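Bench notebook, August — what to ask for in the next round

Martti wants the equipment request in one piece before he goes on leave, so I'm dumping everything in here first and will clean it up for him later. If you're reading this and you think I've forgotten something, write it in the margin or come find me, I'm at the bench until 5 most days.

Where we stand: 600 euros left in the small parts line, and whatever Martti can pry loose for the bigger stuff. I'd love to just say "second arm please" and be done, but I sat down with the logbook over coffee and most of our lost time has nothing to do with the arm! It's fingers, cables and the stuff we pick up. So that's the order I'm going in.

Fingers first

The thin round things are still what I use to decide if a finger is any good. A block will forgive you almost anything. A stick lying flat on a metal plate won't — you have to come down close enough to get hold of it and high enough not to scrape, and the plate is hard, so any mistake goes straight into the finger tip.
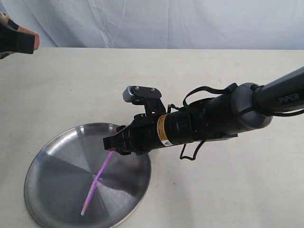 I want spare fingers on the shelf, full stop. Last time we waited on the order from Ornura for so long that Aarne started drawing his own, and I'd rather have his hours on the calibration. Their quote is 286 for a set, shipping included. That's nearly half the small parts money, I know. Aarne thinks Suominen could mold the soft part for less if we send them the drawing, and he may be right, but they haven't written back and I'm not holding the request for it. Put Ornura down, swap later if we get lucky.

Also on the finger list: some kind of gauge to check that the tips meet where they should. Right now I close them and squint. A set of feeler gauges is pocket money and I can't believe we don't own one (or we do, and it's in the Rarside crate with everything else).

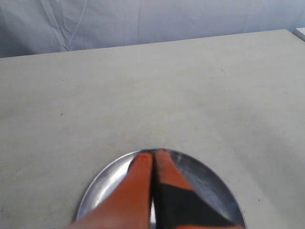
Then there's the plate question. Aarne wants to drop metal plates completely and buy matte ones, so the wrist view has fewer reflections to deal with. I go back and forth. Shiny plates are what people have in their kitchens, and I'd like at least part of the Water set to stay that way. My proposal is we keep metal and add a few matte ones in different colors. They cost next to nothing, so let's not argue about it over lunch again.

Cables and mounts

I'm asking for a proper cable sleeve and clips for the whole length of the arm. The loops drive me nuts. Every time I change the wrist angle I stop and look where the slack is going to end up, and that's a habit I'd like to lose. Martti asked if zip ties wouldn't do. They would, for a week. Sleeve, clips, and one spare of every cable we run, with the spares labeled and hung up where a person can find them at 8 in the morning.

For the camera mounts I've got no strong feelings except that the screws should all take the same key. Please. I have 9 hex keys in the drawer and the one I need is always in somebody's pocket.

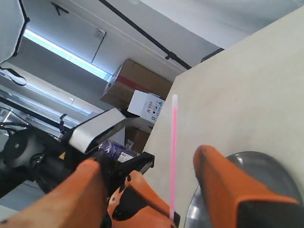 Things to pick up

Cheap, boring, and we keep running out. Glow sticks are good value for what we do with them: light, straight, thin, and they come in lots of colors, so you can set up a run by color without buying different objects. Straws I'd keep on the list too. I'm putting down 30 for this whole heading and I bet we don't spend it all.

One thing I'd like to try is a simple holder at the edge of the table, just a block with holes drilled in it, to keep the next sticks in easy reach. Aarne offered to make it from scrap so it doesn't need a budget line, only a reminder. Aarne, this is the reminder.
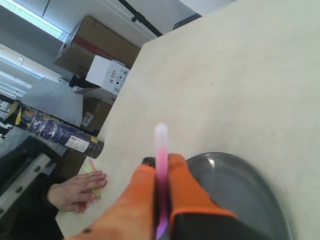 For storage I'm asking for one closed shelf unit with doors, deep enough for shipping boxes. We need to hang on to the original packaging for anything that might go back for repair, and those boxes take up more room than the hardware does. Martti says there may be a used unit upstairs. If there is, I'll take it as is and the money can go to cables.

Second arm: leaving it in as a separate page with its own number, to be filled in when the quote comes. I don't want it to sink the small stuff. If it gets a no this round, we still need the fingers.

To do before I hand this over: ask Suominen one more time, measure the cable run with the arm stretched out, look in the Rarside crate for the gauges.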